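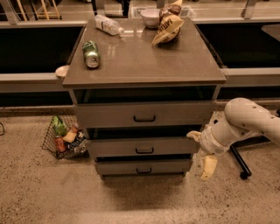
Arm faults out on drawer close
Our Rirnell arm stops with a force limit fault when it closes drawers on a rolling cabinet. It has done this on 11 runs since July, always on the second of three drawers. The drawer stays out a little, with a dark gap above it, and the gripper holds position beside the front. Push speed is 87 mm/s. Top drawer closes fine. Is this the limit or the grasp pose?
Posted by iltbridge_lab

Trandholm_tech
Contact is too far to the right. An off-center push racks the slides and the force climbs. Move the contact point to the line of the black pull and drop the speed by half. Leave the limit where it is. Also lock the casters, if the cabinet has locks.

crichton77
We raised ours to 400 N and no more faults

Trandholm_tech
Do not do that with people in the cell.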